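Report on the Visit to the Lumer Textile Mill

In February, a delegation from the Mindance Regional Crafts Council visited the Lumer mill, which has produced woven and knitted goods on the same riverside site for several generations. The purpose of the visit was to learn how the mill trains new staff and how it cares for its archive of patterns. The group was made up of 25 members and was received at the main gate at 9:30 in the morning.

The tour began in the wool store, where bales are kept on raised platforms and sorted by fiber length. Our guide explained that the mill buys most of its fleece directly from farms within the county and that the price is agreed before shearing. Members asked about storage losses in damp years. The mill has had few problems of this kind after replacing the roof on the north side, although the older part of the building still needs work.

From there the group moved to the carding and spinning floors. Hearing protection was provided and is required at all times. The spinning frames run in two shifts, and each operator is responsible for a single row. New employees spend their first six weeks with an experienced operator before they are given a row of their own. Several members remarked that this period is longer than in comparable mills – management considers it well spent, as few trainees leave during their first year.

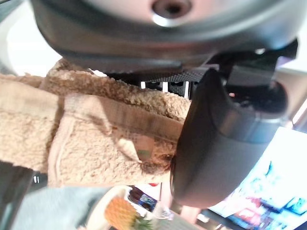 The pattern archive occupies two rooms on the upper floor and holds 1690 sample books and loose cards. Of these, 356 have been cataloged. The remainder are stored in the order in which they were found when the old design office was cleared, and the mill has chosen to keep that order until the catalog is complete. Visitors may consult the books by appointment. Gloves are not required, but pens are not allowed in the reading area.

Lunch was served in the canteen. During the meal the company gave a short presentation on its apprenticeship program, which it runs jointly with Zineo, a dye works in the next town. Apprentices spend one day each week at the dye works and sit a shared examination at the end of their second year. The Council has asked for a copy of the course outline and will place it in the members' library.

The visit closed at the mill shop, where blankets and remnants are sold at reduced prices. The Council thanks the management and staff of Lumer for their time and hospitality. Members who wish to join the next visit, to the Fukuda paper workshop, should apply in writing to the Council office. Places are limited, and sturdy shoes are advised.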